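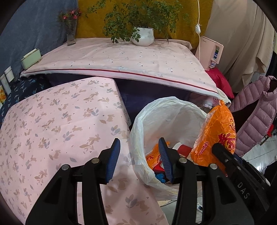

Page last changed 8/6/24

Pads

Konrad Mayrhofer had two sets of finger pads in his coat and one evening to decide between them. Tesier wanted a name by morning. Just a name, they said, we don't need the spreadsheet. They always needed the spreadsheet.

Blue ribbed ones first. Jaws open over the trash bag, thumb on the trigger, breathe. His arm already hurt.

"You're going to do that in here?" his sister said, from the kitchen.

"It has to be a real room."

"It's my room."

She had a plant on the table, a tall vase with pink-red flowers, the tablecloth with the tiny dots. Rabbits on the pink bedding. He'd spent 3 weeks at the bench in Grukthorpe picking up foam cubes. Foam cubes told you nothing. Every pad ever made could pick up a foam cube. The smooth ones scored 145 out of 150 on cubes and then Farah handed him a candy wrapper, one wrapper, and the smooth ones pushed it around the bench like a kid with peas.

So. Wrappers. Cartons. Bags inside bags.

Close. The orange wrapper went flat between the pads, crackled, came up. He let it drop back in. Again. Up. Again. Slid out, went under the carton. He said the number out loud so the recorder would get it and his sister said "what?" and he said "nothing, not you."

Carton was easy. The carton was nearly a cube.

The big orange bag over the rim, that one he'd been saving. Red characters all down it, more air than plastic. He came in from the side, the way Farah hated. Farah said come from above, the arm will always come from above, the arm does not have a wrist like yours. Farah was right, and Farah was in bed. He came in from the side. Got it. Came in from above. Got a pinch of it, then less then a pinch, then none.

"Dinner," his sister said.

"Ten more."

"You said that at ten."

He changed the pads sitting on the edge of the bedding. Four screws, cold little things, one went into the quilt and he had to pat around the rabbits for it. Smooth ones on. Gruletico made those, silicone, the good stuff, they cost as much as his shoes. The man from Gruletico had sent them with a handwritten note. Konrad had liked the note. Had wanted them to win, a bit.

Wrapper. No. Wrapper. No. Wrapper, yes, then a slow peel and no. The carton, yes, every time. Orange bag from above, and this was the thing, yes. Yes. Yes again. The silicone just sort of leaned on the plastic and the plastic stuck to it and came.

He sat back.

Ribbed for wrappers, smooth for bags. 65 tries each and that was the answer, which wasnt a name.

His phone buzzed on the tile. Tesier. Any news?

"Can you put one of each on?" His sister was in the doorway with a plate. "One side bumpy, one side the other one."

"It's not symmetric."

"Does the garbage care?"

He opened his mouth to explain about load paths and the calibration, how the controller took the two fingers as one number and halved it, how you'd have to redo all of October's work. Then he stopped and looked at the screws in his hand. 2 of them. He'd already taken one pad off and didn't remember doing it.

"Give me ten minutes," he said.

She put the plate down on the corner of the tablecloth and went to eat by herself. He could hear the fork. Left side ribbed, right side smooth, last screw a quarter turn too tight. Phone buzzing again. He turned it over, picked up the gripper and went in from above.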